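4. Findings

4.1 Work organization before and after the arms

Macedo makes display stands, sample boxes and fitted trays to order. Most orders are small. Before the change, one person in the assembly room took an order from cut stock to finished piece: picking the parts, laying them out, gluing, checking, and signing the job card. Workers described this as having an order "from end to end," and the phrase came up in interviews at every grade.

Under the Lustaseo program, introduced in March, placing small parts was separated from the rest of the job. A desk-mounted arm picks up a part and sets it on the base board. A worker prepares the stock, watches the placement, corrects it where needed, and finishes the piece by hand. The arms were first tried on ordinary office desks, next to the room where job cards are entered, so that the people who would later run them could try out layouts between other tasks. Figure 1 shows an arm at one of these desks with a block in its gripper. Sturnetti, the parent company, supplied the planning software but left the division of tasks to the plant.

The job records cover 2144 orders, of which 1071 were completed under the old arrangement and 1073 under the new one. We excluded none of them. The records give start and finish times for each order but do not show who did which step, so the account of individual tasks below rests on observation and interviews.

4.2 Preparation as a new task

The largest change in daily work was in preparation. A person who picks up a slightly bowed strip turns it over without remark and carries on. The arm follows its taught positions, and a strip lying a few millimeters out of place can be missed or gripped off center. Workers therefore began to sort, square and space the stock before each run. Neither the original job descriptions nor the training plan mentioned this work.

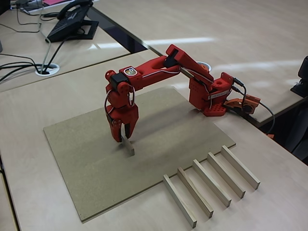
Dirceu Frota, an assembler with long service at the plant, estimated that preparation took up most of his morning on days with mixed orders. He did not object to the work itself. His complaint was that the job card had no line for it, so that a morning spent on stock appeared in the records as waiting time. Ivone Cordeiro, who plans the assembly room's orders, confirmed that the card had been drawn up before the first trial and had not been revised. A preparation line was added after the second round of interviews. We did not ask for this change, but our questions probably prompted it, and the later time records should be read with that in mind.

Preparation also changed the relation between the assembly room and the saw. Under the old arrangement, small differences in length were absorbed at the bench. Under the new one they were sent back. Wojciech Sobczak, who runs the saw, received more returned stock in the first weeks than he could recall from any earlier period, and he began to cut the strips for arm work as a separate batch. The practice was later written into the cutting instructions.

4.3 Monitoring and the right to stop

Formally, any worker may stop an arm at any time. In practice, use of the stop varied with experience. Those who had taught positions themselves stopped the arm early, often before a part had been released, and restarted it without calling anyone. Those who had only been shown how to start a run tended to let it finish and then correct the piece by hand. Maiara Camargo, who joined the plant after the arms were in place, put it this way: "If I stop it I have to know where to start it again. If I wait, I only have to move the block."

The difference has consequences for skill. Workers in the first group came to treat placement errors as faults in the taught positions and adjusted them. Workers in the second group met the same error repeatedly. Supervisors read the gap as one of confidence, but the training records suggest a simpler explanation. The session on teaching positions was given once, to the staff then on shift, and was not repeated for later arrivals or for those on the opposite shift.

4.4 Pace and breaks

No worker reported that the arm set a faster pace. Several reported that it set a more even one, and that this was harder to work beside. Assembly by hand allowed short pauses between parts, which workers used to stretch, talk or look ahead to the next order. During a run, attention is needed at irregular moments, and a worker who turns away may come back to a misplaced part with others set against it. Arsen Romaniuk, the shift lead, responded by splitting long runs into shorter ones with a manual step between them. This lowered the output planned for each arm. Management at the Tarelville site, where the same program is to be installed next, has asked for the reasoning behind it in writing.

Views on the split runs were mixed. Frota preferred them. Camargo found that the extra restarts took away most of what she gained from the pause, a point we return to in Section 5.2 in connection with training.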